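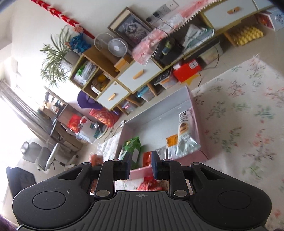

¿Qué se hace en una demostración con pinza de mano? Voy a una jornada de puertas abiertas y no quiero ir perdida

Comunidad Garkonum > Automatización > Visitas y demostraciones
Hilo 1698

tornillo_flojo

¡Hola a todos! Me he apuntado a la jornada de puertas abiertas de Standesance, la del domingo 15 de marzo, y estoy entre emocionada y un poco asustada. Yo de robots sé lo que se aprende viendo vídeos por la noche (o sea, poquito) y en la confirmación me ponen que habrá "una práctica de recogida con pinza de mano en entorno doméstico". Y ya está, ni una línea más.

Mis dudas, por si alguien ha ido a algo parecido:

Lo de "entorno doméstico", ¿va en serio? ¿Te meten en una habitación de verdad, con sus muebles y sus trastos, o es una mesa con cuatro cubos de colores?

¿La pinza pesa? Tengo la muñeca derecha regular desde el verano y me preocupa aguantar. Dicen que cada turno es de 20 minutos y a mí me parece un mundo.

Y otra que me da vergüenza: ¿se puede hacer mal? Quiero decir, si se me cae la bolsita de galletas cinco veces seguidas, ¿le estropeo algo a alguien?

Voy con mi sobrina, que tiene siete años y se lo va a pasar pipa, así que si sabéis si dejan participar a los peques también me sirve. ¡Gracias de antemano!

cafeconleche

Yo fui el año pasado a una de Gromesum y muy bien, te dan un café y una pegatina. La pinza la probé un momento nada más, había mucha cola. Pesar pesa lo normal. Lleva calzado cómodo y ve pronto, el aparcamiento es una porquería.

De lo de los niños ni idea, llama y pregunta.

rueda_libre_norte

A ver, me pongo con calma, que en nuestro grupo hacemos esto bastante y algo te puedo contar. No sé cómo lo organiza Standesance, aviso, pero el ejercicio de recogida se parece mucho de un sitio a otro.

Sí, lo del entorno doméstico suele ir en serio, y para mí es lo mejor de la visita. Yo la primera vez esperaba un laboratorio blanco y me encontré arrodillado en una alfombra de flores, delante de una caja con paquetes de picar. Con la tele-serie que me había montado en la cabeza, imagínate la cara. Pero se trata de eso: una casa tiene cables por el suelo, cajones, bolsas, una planta en un rincón, cosas encima de los muebles... y si quieres enseñar a una máquina a recoger en una casa, te conviene practicar entre todo ese lío.

El ejercicio en sí es muy simple de explicar. Hay una caja abierta en el suelo y paquetes de distintos tamaños. Acercas la pinza, colocas los dos dedos a los lados de lo que quieres agarrar, cierras y levantas. Luego lo dejas donde te digan. Y otra vez. Y otra. La foto que pongo es de nuestra práctica, con un paquete rosa sujeto entre las dos almohadillas azules y la caja justo debajo:

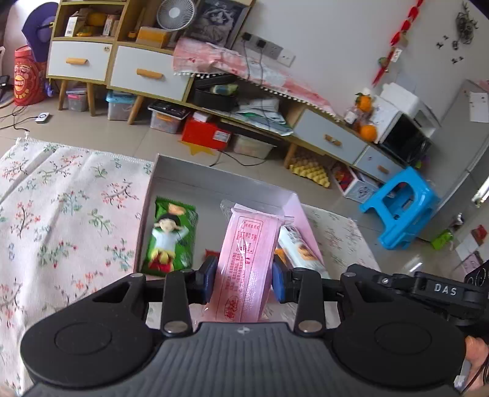 Club de Manipulación Adjei, grupo de pinzas de mano

Perdón por la firma, me sale sola cada vez que meto una foto desde la cuenta del grupo y no sé quitarla.

Sigo. Los envases de plástico blandos son muy traicioneros. Mi consejo es que vayas al centro del paquete si está lleno, y al borde cerrado si ves que se arruga mucho. Si entras torcida, los dedos empujan la bolsa hacia el fondo de la caja y te toca perseguirla (hay quien se pica muchísimo con esto, yo el primero). Cuando hay varios paquetes juntos, empieza por el que esté más suelto. Yo me empeñaba en sacar el de abajo y acababa revolviéndolo todo.

Lo de la muñeca: coméntalo al llegar, de verdad. La pinza que usamos nosotros se lleva bien, pero trabajando a ras de suelo lo que a mí me duele son las rodillas y la parte baja de la espalda. Pide un cojín. Y 20 minutos seguidos son bastantes para un primer día, puedes parar a la mitad y que siga otra persona, no pasa nada.

¿Que si se puede hacer mal? En nuestro club los intentos fallidos se apuntan y punto. Tenemos guardadas 2000 recogidas y te aseguro que hay de todo, incluida una temporada mía bastante lamentable con unas galletas. Lo único que pedimos es ir despacito y no dar tirones. Si se cae, se vuelve a coger y listo. ¡Así que tranquila!

Con peques, en nuestro caso, miran todo lo que quieran y cierran la pinza con un adulto al lado. Ten cuidado con las articulaciones de los brazos, que tienen partes que se mueven y los deditos van directos ahí.

Preguntas que yo haría el día de la visita, si te dejan: qué pasa con los objetos transparentes, cómo deciden dónde dejar cada cosa, y si cambian de habitación o trabajan siempre en la misma. A mí la última me la contestaron con tanto detalle que perdí el autobús.

tornillo_flojo

¡¡Mil gracias!! Me has quitado un peso de encima con lo de los intentos fallidos. He llamado y me dicen que la niña puede entrar conmigo, que lo del cojín sin problema y que llevemos ropa con la que podamos sentarnos en el suelo. Le he enseñado tu foto y ya está ensayando con las pinzas de la ensalada y una bolsa de pipas, me tiene la cocina perdida.

Una cosita más: ¿los paquetes están llenos o son envoltorios vacíos? Lo pregunto por practicar en casa con algo parecido.

rueda_libre_norte

Nosotros usamos paquetes sin abrir, con su comida dentro. Con los vacíos es otra historia, se aplastan enseguida y no aprendes a calcular lo que pesa la cosa. Para ensayar con las pinzas de la ensalada, bolsas pequeñas y sin apretar demasiado, que las patatas fritas acaban hechas polvo.

Ya contarás qué tal en Standesance, yo no he ido nunca y me pica la curiosidad.

cafeconleche

Pues a mí nadie me ofreció cojín.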